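3.2 Small cloths and the shared table

In the first round of visits we asked only about the weekly wash: sheets, shirts, work clothes. The small cloths came into the study later, after Noeline Prendergast noticed in her notes from Kotosthorpe that people spoke about them without being asked. A hand towel or a face cloth does not belong clearly to the laundry or to the kitchen. It is used in both places, and for many households it lives on a table in between.

We therefore added a short part to the diary. Each household was asked to write down, at the end of the evening, where the small towels were at that moment and who had last moved them. In total 223 diary entries mention a towel lying on a table or a ledge and not on a hook or a rail. Of these, 90 were written by households in Hollis, where the kitchens are narrow and the table is usually pushed against the wall.

The entries show that folding is not one single task. Three of the diarists in Bunura separate what they call "proper folding", which is done standing and with both hands, from a quick gathering, where the cloth is taken up at one end and put down again somewhere else. The second action is hardly counted as work by those who do it. One woman wrote: "I did no laundry today, I only moved the towels so we could eat." In the interview she explained that she had done this before each meal. We consider such moving to be part of the household work, even if it leaves no folded pile behind it.

The material of the cloth also matters. Terry towels were described as easy to pick up but difficult to keep flat, and borders with a wavy edge were said to "never meet" when the towel is folded in half. Diarists gave this as a reason for rolling, or for leaving the towel as it falls. Thin tea towels, on the other hand, were folded in most homes, also by the children.

A further point is the company that the towels keep. On the table they share the space with cups, bags and small parts which wait to be put away, and it is often these other things which decide whether the cloth can be folded there at all (Figure 4). In Varkis we heard several times that the table must be cleared first, and that the clearing takes longer than the folding. When the time was short, the towel was lifted and the rest stayed where it was – a solution which was mentioned with some shame in the interviews, but without any comment in the diaries.

We do not claim that the table is a bad place for this work. For the older participants it was the only surface of a good height, and the hooks were too high or too far from the sink. In the next section we look at how the same households store their cloths in December, when wet coats take over the rails.

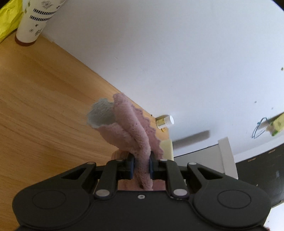
Figure 4. A pink terry towel, gripped near one end, at a wooden table with a paper cup and a yellow plastic bag.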